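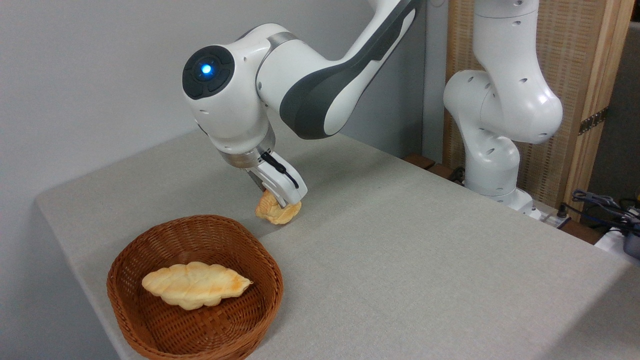

Kirkent Proofing Basket, Rounded Square, 18 oz

Home > Baking > Baskets and Cloths > Proofing

In stock. Usually ships the next morning if you order before 2 p.m.

The Kirkent is a basket for holding dough while it rises. It has no app. It does one job, slowly, mostly overnight, and asks only that you flour it properly, a request most of us ignore exactly once.

We have carried it since the old shop, through three changes of supplier and one regrettable period when it came in teal. The current version is natural rattan cane, woven by hand and finished with a rolled rim. No two are quite the same shape. If yours leans a little to the left, so will your bread, and you may tell guests it's a regional style.

Sizing

The 18 oz size suits a small loaf for two people, or for one person with good butter. If your recipe makes more dough than that, buy the large. Dough that climbs over the rim will attach itself to the fridge shelf and has to be removed with a scraper and some language.

First use

Mist the inside lightly with water, dust with rice flour, shake out the extra and leave it to dry. Wheat flour works too, though it gets gummy by the third or fourth loaf. After that, a dusting each time is plenty.

Cleaning

Do not wash it with soap. Do not put it in the dishwasher, even on the gentle setting, even if your last basket survived. Knock it out over the sink, brush between the strands with something stiff, and let it air dry somewhere with a breeze. In July, anywhere damp will grow you a second, fuzzier basket.

Details

Material: rattan cane, unvarnished
Dough capacity: 18 oz
Liner: sold separately (see the Clekevia linen liner)
Oven safe: no. Please.
Item number: 2132

Customer rating: 4.6 out of 5, from 773 reviews

The one-star reviews are nearly all about the oven. We have since made that line on the label bigger.

Goes well with

Awasthi bench scraper, straight edge
Clekevia linen liner, oval
Pistside rice flour, 2 lb bag

Returns

Unused baskets can come back within 68 days. Once there is flour in it, it's yours — we have plenty of floury ones already.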